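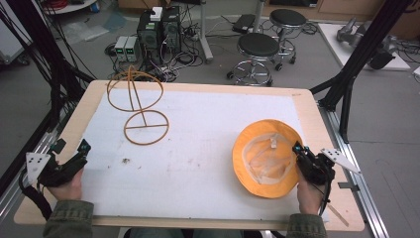

Drap de protection Skelavberg pour table d'atelier

Coton lavé, blanc, ourlé sur les quatre côtés
Référence 813

Il y a des articles que l'on vend avec fierté, parce qu'ils sont beaux, et d'autres que l'on vend avec tendresse, parce qu'on les utilise tous les jours à la maison. Le drap Skelavberg fait partie de la seconde famille. Nous en avons un sur chacune de nos tables de coupe, un autre dans l'arrière-boutique pour emballer les commandes fragiles, et Rosalie Gruber, qui tient la boutique avec moi depuis le début, en a emporté un chez elle pour étaler ses patrons du dimanche (elle dit qu'elle le rapportera, je n'y compte plus beaucoup).

L'idée est toute simple : une grande pièce de coton blanc, assez dense pour ne pas glisser au moindre mouvement, assez souple pour se plier en quatre et disparaître dans un tiroir. On la pose sur la table de la cuisine, sur le bureau du petit dernier, sur deux tréteaux dans le jardin, et l'on a tout de suite un plan de travail clair sur lequel on retrouve ses épingles. Ceux qui ont déjà cherché une aiguille sur une nappe à fleurs comprendront !

Le tissu

Nous avons longtemps proposé une toile plus fine, la Clarkholm, que certaines d'entre vous nous réclament encore. Elle était très agréable au toucher, je le reconnais volontiers, mais elle se froissait dès qu'on la regardait et il fallait la repasser avant chaque séance. La toile du Skelavberg vient du tissage Çetinkaya, avec qui nous travaillons pour presque tout notre linge d'atelier. C'est Recep Yaman qui suit nos commandes là-bas, et c'est à lui que nous devons l'armure serrée que vous trouverez sur ce modèle : nous lui avions envoyé trois pages de souhaits assez contradictoires, il nous a répondu par un échantillon glissé dans une enveloppe, sans un mot, et c'était exactement ce qu'il nous fallait.

Le coton est lavé avant la confection. Vous pouvez donc le passer en machine dès le premier jour sans craindre de le voir rétrécir et remonter sur les bords. Il n'est ni azuré ni apprêté. Son blanc est doux, un peu mat, et il repose les yeux pendant les longues soirées de couture sous la lampe.

Les ourlets sont piqués deux fois, avec des coins en onglet. Cela prend davantage de temps à l'atelier et cela se voit à peine, mais les coins restent plats et le fil ne s'y accroche pas.

Pour quels travaux ?

La couture, bien sûr, et la chapellerie, le raccommodage, le tri des boutons. Nos clientes s'en servent aussi pour la reliure, le cartonnage, l'encadrement, le remontage de petits appareils (les vis roulent moins que sur un plateau verni) et, une fois l'an, pour écosser les haricots. Je l'ai vu en fond de vitrine chez une fleuriste et j'ai trouvé cela ravissant.

Il protège votre table des petites rayures et de la poussière de craie. Il ne la protège pas de l'eau : le coton boit, et une tasse renversée traversera. Pour la peinture, la teinture ou la colle liquide, glissez dessous le sous-drap enduit Tronamitz, vendu séparément. Il ne remplace pas non plus un tapis de coupe, et une lame de cutter rotatif en viendrait à bout en un après-midi. Pour le fer, un coup rapide à même le drap ne pose pas de souci sur un plateau brut, mais prévoyez un molleton épais si votre table est vernie ou cirée.

Choisir sa taille

Nous le proposons en un seul format, 162 cm sur 162 cm. La question revient souvent : faut-il que le drap recouvre toute la table ? C'est affaire de goût. Beaucoup aiment qu'il retombe de chaque côté, comme une nappe. Pour ma part je préfère le replier pour laisser paraître un peu de bois tout autour, on peut ainsi poser les avant-bras sans le tirer vers soi et rien ne s'accroche à la ceinture quand on se lève. Si votre plateau est étroit, repliez le surplus dessous et tenez-le avec quatre pinces à nappe ordinaires.

Entretien

Lavage à 60 degrés, avec une lessive sans javel. Séchage à l'air libre ou en machine à température moyenne. Repassage facultatif, vraiment facultatif.

Les traces de graphite et les frottements gris finissent par s'installer, surtout si vous travaillez avec des pièces métalliques ou des crayons gras. Un peu de savon de Marseille frotté à sec avant le lavage en enlève une bonne partie. Le reste, on l'adopte. Mon propre drap a bien des années et une tache de thé dont je connais l'histoire par cœur, je ne l'échangerais pour rien au monde.

Évitez l'adoucissant, qui rend la toile glissante.

Caractéristiques

Matière : 100 % coton lavé
Coloris : blanc
Format : 162 x 162 cm
Finition : double piqûre, coins en onglet
Poids du drap plié : 913 g
Tissage : Çetinkaya
Livré plié, sous bande de papier, sans sachet plastique

Disponibilité

Page mise à jour le 16/4/25. Le drap est en stock et part de chez nous sous deux jours ouvrés. Une seconde livraison du tissage est attendue en novembre, et si vous équipez un atelier partagé ou une école, écrivez-nous avant cette date en rappelant le code 1582 : Rosalie vous préparera un devis et pourra mettre les pièces de côté à votre nom.

Vous hésitez encore ? Demandez-nous un échantillon de toile. Nous le joignons gratuitement à n'importe quelle commande, même à une simple bobine de fil. Froissez-le, lavez-le, oubliez-le au fond d'une poche. Les retours sont acceptés pendant trente jours sur les draps non lavés, dans leur bande de papier ou dans ce qu'il en reste.

À commander avec ce drap

Sous-drap enduit Tronamitz
Pinces à nappe en inox, lot de quatre
Savon de Marseille en pain, non parfumé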